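Grovbridge Small Business Marketing Circle
Minutes of the April meeting

Present: Farhad Tehrani (chair), Solène Guillot, Farhad Ahmadpour, Tahmineh Bagheri (minutes)
Apologies: Fereshteh Yazdani

The meeting opened at 6:10 p.m. in the upstairs room at Cokside.

1. Minutes of the last meeting
Approved with one correction. The cost of the shared mailing account is split by member business, not by list size. Tahmineh will fix the copy on the site.

2. Newsletter
Solène reported on the first three issues of the joint newsletter. The open rate dropped with each issue. She thinks the subject lines have been too long and that most readers see only the first few words on their phones. Farhad A. said the send time may matter more, as the last issue went out late in the evening. Agreed to move the next issue to 8 a.m. and leave the subject line style alone for now, so that only one thing changes.
Farhad T. asked whether people who sign up at the counter get the same welcome message as people who sign up online. They do not. Solène will copy the online one across.

3. Promavero
The trial of the Promavero scheduling tool ends before the next meeting. Tahmineh has used it for her shop's posts and finds it fine for photos but slow for video. Farhad A. could not get it to connect to his second account and has written to their support desk twice. Decision put off until he has an answer. No one is to enter card details on the group's behalf in the meantime.

4. Referral cards
Fereshteh sent a note by email. She has roughly 11 cards back from the last batch, nearly all from Esfahani customers. Her view is that the cards work where staff hand them over and explain the discount, and do little when left in a pile. Solène disagreed in part — her own pile does go down, but she has no way of telling who uses them. Agreed that each business will put its initials on the back of the next batch before handing them out.
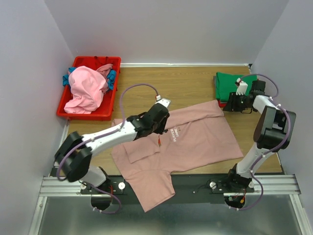 Page last changed: April, 9:40 p.m. (TB)

5. Guest speaker
Farhad T. has spoken to a podcast host who is willing to talk about pitching yourself as a guest. She would want three questions from members ahead of time. Send these to Farhad T. by email. The talk would take the place of the usual round-table.

6. Any other business
Farhad A. asked for the member directory to show opening hours. Tahmineh will add them for anyone who sends them in.
The key to the upstairs room goes back to the front desk after each meeting — last time it went home with someone.

The meeting closed at 7:35 p.m.

Actions
Tahmineh: correct the last minutes, add opening hours to the directory
Solène: welcome message, 8 a.m. send
Farhad A.: report back on Promavero support
Farhad T.: confirm speaker
All: initial the referral cards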